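Setting Up Your Trotetow Round Timer
Part 3: Programming rounds and rest

412 shares | 3 comments

I box at home most mornings before work, and I wrote this part because the booklet in the package lost me on page one. Grab your wraps and let's get the rounds in!
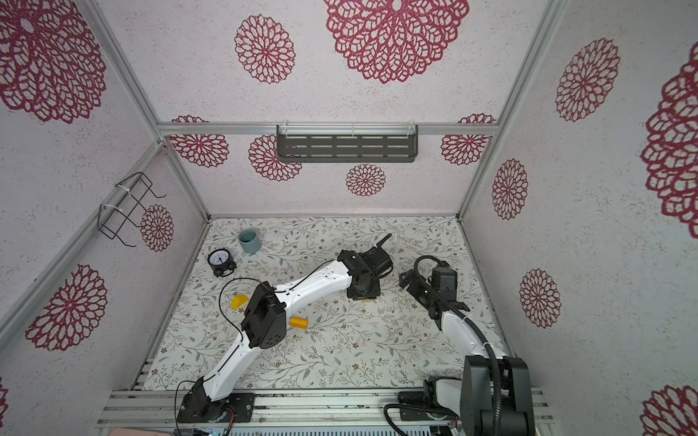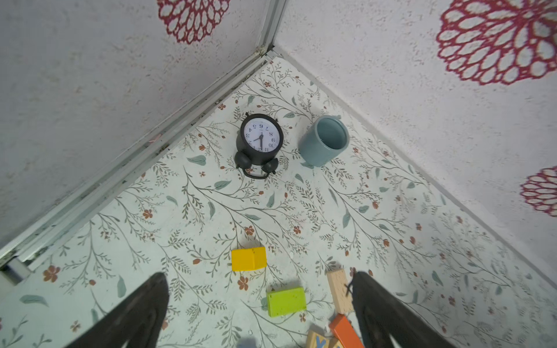
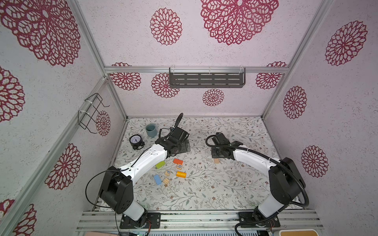
Can I set a different rest time after each round?
Only on the Trotetow 414. The smaller model uses one rest time for the whole workout.

1. Hold MODE until the screen blinks.
2. Press UP until you see 3 rounds (start there, you can add more later).
3. Set the round length to 200 seconds. I like a little extra over the usual three minutes!
4. Set rest to 48 seconds.
5. Press MODE again to save.

Note: the ten-second warning is off by default. Turn it on under SOUND.

Caution: take your gloves off before pressing the buttons. I cracked my first cover that way, and the replacement from Cerkow took until March.

Comments

heavybag_lornau: Mine won't save unless I hold MODE for the last step.

southpaw22: Same here, holding it worked. Thanks!

jabjab: Is the bell louder on the 414? My garage fan drowns mine out.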